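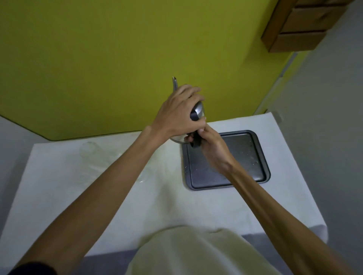 Most bioactive tanks that fail in their first year drown. The mister gets the blame, or the frog does, but the usual culprit is a well-meaning keeper with a jug. A jug puts all its water in one spot, digs a crater in the leaf litter, and floats the springtails out to sea. What you want is a long, thin, curved spout like the one on this kettle, which lets you get in behind the cork bark and put a trickle exactly where the roots are. Cold water only, please. The frogs have been through enough.

This page covers watering a planted tank for small tropical frogs, from the first fill to the point where you can mostly leave it alone. It assumes the tank is already built, with a drainage layer, a mesh barrier, and substrate on top. If you skipped the drainage layer because a video said you could, read the section on siphoning twice.

## What you need

- A pouring vessel with a narrow spout, never used with soap
- Dechlorinated or rainwater, at room temperature
- A length of airline tubing and a large syringe
- A hand mister
- A strip of masking tape and a pen
- A notebook you won't lose (I am on my third)

## Step 1: Mark the glass

Stick the tape vertically on a back corner, from the base up to the bottom of the substrate. Draw a line at half the depth of the drainage layer. Water may come up to that line and no further. On the Netutano tanks the lower rim hides part of the drainage layer, so crouch and look with a flashlight before you draw anything. I drew mine too high and kept a very nice bog for most of a summer.

## Step 2: The first fill

Do this before any animals go in. Pour slowly along the back wall, then around each plant, and stop when the top layer is dark and a pinch of it holds together without dripping. My tank took 335 ml before anything showed at the bottom. Yours will take a different amount, so write it down. That number is your starting point for everything that comes later.

Bagged Avine mix sheds water when it's bone dry. It will sit there with a puddle on top, looking offended. Dampen it in a bucket first and you'll save yourself an evening.

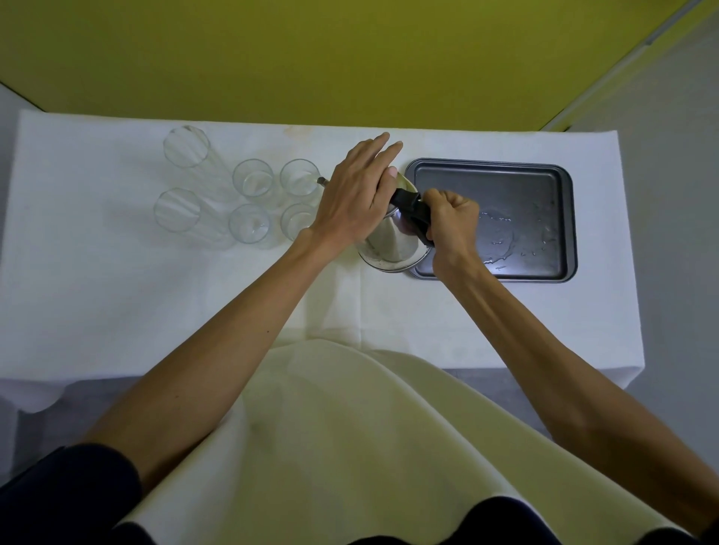
*One hand on top, one on the handle.*

## Step 3: Wait

Leave the tank closed for nine days. Mist lightly if the moss goes crisp, and otherwise keep your hands out of it. You're looking for three signs:

1. Light condensation in the morning that clears by afternoon
2. Water in the drainage layer staying below your line
3. New growth on at least one plant, even an ugly one

Glass that stays fogged all day means too little air movement. Open the vents a notch before you touch the water. A white fuzz on the wood is normal and will pass, and there is a thread on the Ludwood frog board with 1,334 replies if you would like to spend the waiting period worrying about it anyway.

## Step 4: Settle into a routine

Once the frogs are in, mist in the evening and pour only when the soil asks for it. Push a finger in to the first knuckle near the front glass. If it comes out clean, water. If it comes out muddy, go do something else.

When you do pour, go around the edges. Keep the stream away from the leaf litter pile, the film canisters, and anything with eyes. Check under the big leaves before you start, as frogs like to sleep in precisely the place you were about to aim for.
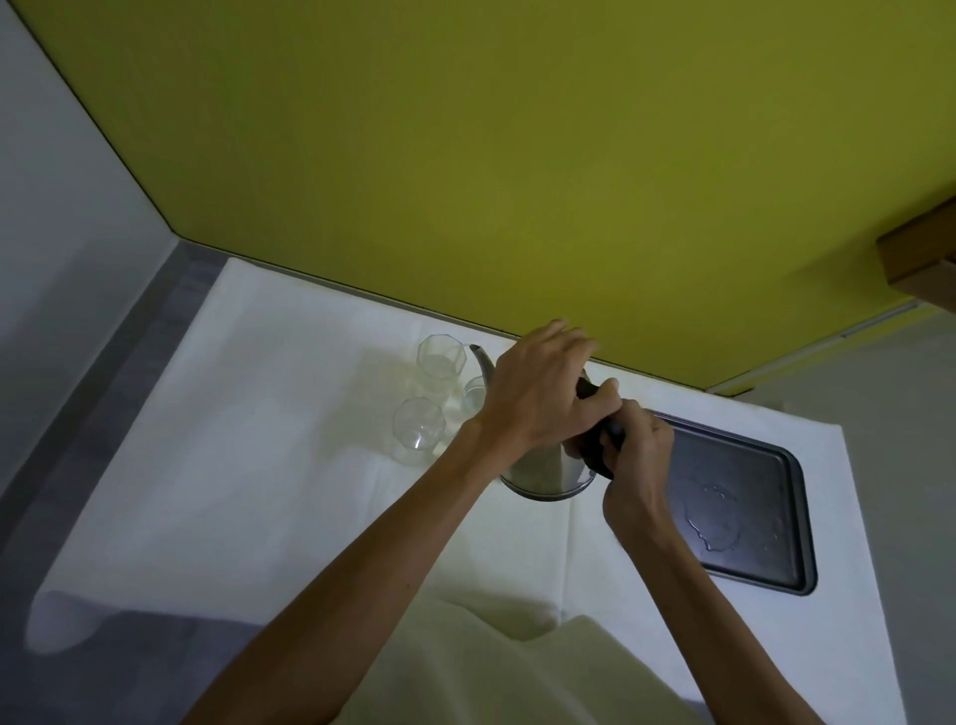

August is the exception. My frog room gets warm enough that the front of the tank dries out while the back stays soggy, and a longer misting session only makes the back worse. Water the front corners by hand and leave the back alone until the finger test says otherwise.

## Step 5: Siphon the excess

If the water passes your line, don't wait for it to evaporate. It has no plans to.

Feed the airline tubing down the back corner, through the access pipe if you built one, and draw the water off with the syringe. It will smell a bit like a pond. If it smells like eggs, you have a dead zone in there, and you should draw it down completely and water half as much for a few weeks.

No access pipe? Work a wide drinking straw down through the substrate against the glass and run the tubing inside it. It's fiddly, and it beats taking the tank apart — which I have done, with a soup spoon.

## Notes

*Updated 7 May 2023:* the Nogueira shop now sells a clip-on water gauge. I've had one running for almost nine weeks and it agrees with the masking tape. The masking tape was cheaper.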